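Demonstration teaching (robotics)

Demonstration teaching is a way of giving a robot a task by having a person carry it out through the robot's own body. The person either holds the arm and moves it, known as hand guiding, or works it from a distance with a matching handle, known as remote control. Joint positions, gripper opening and camera pictures are stored together, and one complete attempt is called an episode.

Many arms carry a small camera at the wrist, so that the fingertips stay in view throughout an episode.

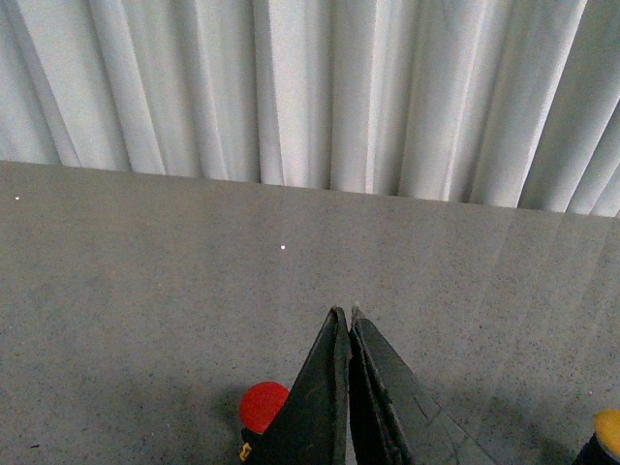

Wrist view of a two-finger gripper over a speckled gray surface.

Hand guiding needs no extra equipment, but the operator's hands and sleeves often show up in the recordings. Remote control keeps the person out of view and takes longer to learn. New operators tend to close the gripper too early, as they cannot feel contact through the handle.

The Rutine collection, recorded by Nundon at its Pididthorpe site, holds 1,459 episodes made by remote control. Of these, 876 were kept for training. Episodes were limited to 60 seconds, and any with a dropped camera signal were thrown out. The collection was closed on 1/31/24. A later set, Ansah, uses hand guiding only and covers 7 tasks.

A second camera placed higher up records the arm itself, including the wrist and its cables.

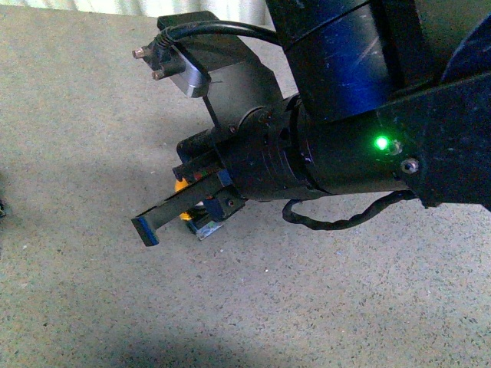
Does the operator have to be a programmer?
Operators usually do not write any code. They learn the controls and the start and stop steps, and someone else handles the training software.

See also: Hand guiding; Remote control; Gripper; Wrist camera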